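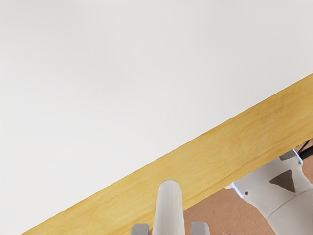
## 4.2 Edge contrast and table use

The Hollis reading room has plain tables with tops and edges in a single pale color. At Lavton, the tops are white and the edges are wood. We asked 13 readers with low vision to use both rooms in January, over four sessions each, and to place a cup, a book and a sheet of paper wherever they liked. The sessions produced 693 placements. Okafor and Filip coded the distance from each item to the nearest edge, and disagreements were settled by Sawatzky.

Placements near the edge were less common at Lavton. The effect was strongest for the cup and weak for the sheet of paper, which readers tended to locate by touch. Room lighting was not matched between the sites, and this limits the comparison. 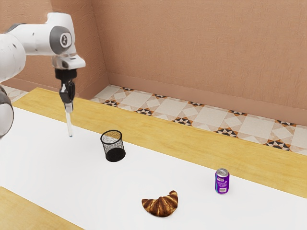 *Figure 4. Long white tabletop, with an arm reaching in from the upper left.*

Table height did not explain the difference. Readers who used a cane sat closer to the table in both rooms, but their placements followed the same pattern as those of the other readers. 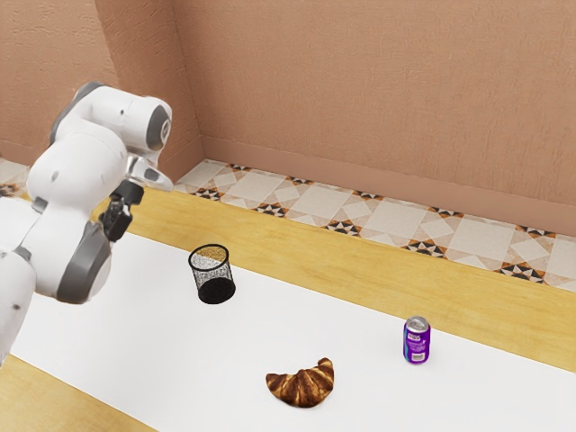
Edge marking is usually discussed for stairs, where the color of the nosing is set by code. Tables have no such rule. A light yellow wood strip beside a white top, as on the two visible sides here, differs from the top in hue more than in lightness. Anghel and Olteanu argue that lightness matters more for low vision, and a darker strip should be tested before the Akberg tables are ordered.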